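Rodis Bench Guide, Section 4: Comparing Grippers on Tableware

Swapping fingers on a three-arm bench is one of the most enjoyable jobs in this guide, and tableware is a great way to see what each set can do.

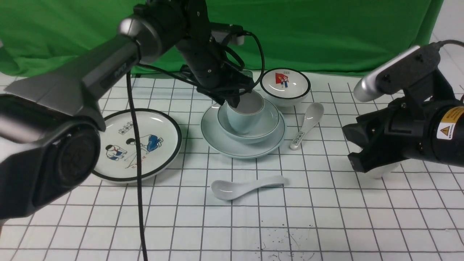
Ceramic is smooth, hard and unforgiving. A finger that does fine on foam blocks can skate right off a glazed rim, and you'll learn more from a cup and a saucer in one afternoon than from a week of blocks! The steps that follow compare two finger sets, the Prelau (narrow, stiff) and the Coman (wider, with a bit of give), on the same arm with the same dishes.

Before you start

Run the arm warm-up from Section 2. Check that the Omham controller shows the firmware version printed on your setup card. Wipe the table and the fingertips with a dry cloth.

CAUTION: Keep your hands outside the grid whenever the arms are enabled. Pausing a program does not cut power to the joints.

4.1 Fit the first finger set

1. Park all the arms and press the stop button on the controller.
2. Remove the old fingers and put the screws in the tray.
3. Slide the Prelau fingers on until they seat, then tighten each screw a little at a time, going back and forth between the two sides.
4. Release the stop button and choose Tool > Re-zero. The fingers close fully, open fully, and stop halfway.

Note: If the fingers stop short of closed, don't override the reading. Take them off and seat them again.

4.2 Set the limits

5. Set grip force to 8 N.
6. Set arm speed to 100 mm per second for the approach. You can go up to 200 once you trust the grip — wait until a full set of trials has gone well.
7. Turn on slip logging.

4.3 Run the cup trial

8. Place the cup in a bowl at the center of the grid and save its position under Start Pose.
9. Jog the gripper down until the fingers are inside the opening, clear of the bottom.
10. Close on the wall of the cup, lift slowly, hold, and set it back down.
11. Repeat for 12 trials. Return the cup to Start Pose each time.

A little tilt as the fingers take hold is normal. Write it down if it gets worse during the lift. Perihan Uysal, who wrote our scoring sheet, gives tilt its own column, and I've come to love that column. It separates the two finger sets faster than the drop count does.

CAUTION: Stop the run if a cup chips. Sweep the table before anyone reaches in, and inspect the fingertip pads for grit.

4.4 Spoons and flat plates

12. Lay a spoon flat and pick it up across the handle. Try it again with the spoon turned a quarter turn.
13. Try a plate by the rim. Lower the approach speed by half for this one.

Spoons are where the fun is. The Prelau tips get under a handle beautifully, while the Coman set needs a better angle but holds on more firmly once it's there.

4.5 Switch and compare

14. Fit the Coman fingers and go through steps 4 to 13 again, changing nothing else.
15. Export both logs under File > Compare.

Note: Cables shift during long runs. Check for slack at every joint before switching fingers, and again before the first lift.

Scoring sheets and log formats are covered in Section 5.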